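Two-Arm Tray Stations at the Busten Kitchen: Questions and Answers for Staff

28 September 2025
By Karel Doležal, Workplace Systems

Which work is moving to the robot stations?

Tray setting for the cold line at Busten. A station places a plate on a tray, places one item on the plate, and releases the tray for pickup. Cutting, cooking, portioning of hot food and everything that involves a knife stay with the kitchen crew.

How many stations are planned?

There are 4 in the first phase. The first has been in use for practice runs since summer. The others arrive from Brotik in October and will be installed one at a time, on the side of the room nearest the dish return.

Who operates a station?

One attendant per shift. The attendant loads plates and trays, starts the run, watches for stops and clears them. Attendants are drawn from the present cold line crew and keep their pay grade and shift pattern. The post is not a separate job title at this stage.

Why are the arms slower than a person?

Speed is limited on purpose while people work within reach. At the present setting a station finishes roughly 50 trays an hour. An experienced worker is faster over a short stretch. The planning figure for the whole cold line is 1,000 trays a day, and the stations are expected to carry only part of it.

What does the practice setup consist of?

Each practice station has two arms with grippers, working over a brown mat. Trays, plates and boards are ordinary kitchen goods, and no special markers are attached to them. Light plates on light trays are used on purpose, as the edges are harder for the system to find.

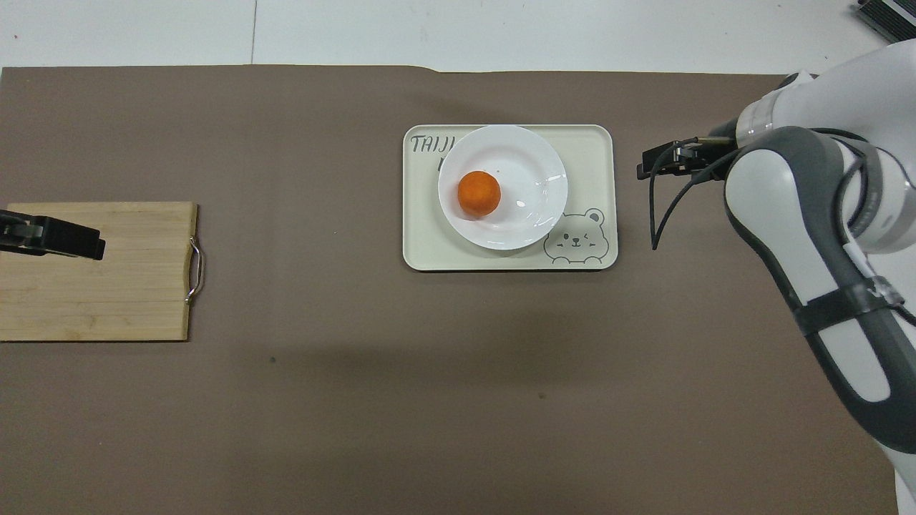 Practice station with plate and tray on the mat, cutting board at left.

Does the item have to be in the center of the plate?

No. Anywhere inside the rim is accepted. A run is stopped only if the item touches the rim or leaves the plate. Small round items are the most likely to roll, so attendants should watch the release and not the approach.

Does the plate have to sit squarely on the tray?

A small overlap at the tray edge is allowed in practice. On the live line the whole foot of the plate must rest on the tray. Correct it by hand only after the run is paused.

What should I do when a station stops?

Read the code on the attendant panel first. Codes up to 49 can be cleared by the attendant. Anything higher goes to the technician on call, and the station stays locked until the technician signs it off. Do not push an arm by hand, even if it is resting over a board or tray you need – use the "park" button and wait for the steady light.

Can I reach over the mat during a run?

No. Pause, wait for the light, then reach. The same rule applies to supervisors and visitors. Loose sleeves and lanyards are to be tucked in or taken off before the shift.

Will there be fewer positions?

No positions are being removed in the first phase. Two vacancies on the cold line were left open, and those hours have gone to attendant training. Staffing for the second phase has not been decided and will be discussed with the staff council before any order is placed.

Are attendants recorded or timed?

The station logs its own stops, restarts and tray counts. The log carries the shift but no employee number, and it is not used in reviews.

Where is training held?

At the Stastitz site, in two half-day sessions, both paid as working time. Travel from Busten is covered. Sign up with your shift lead.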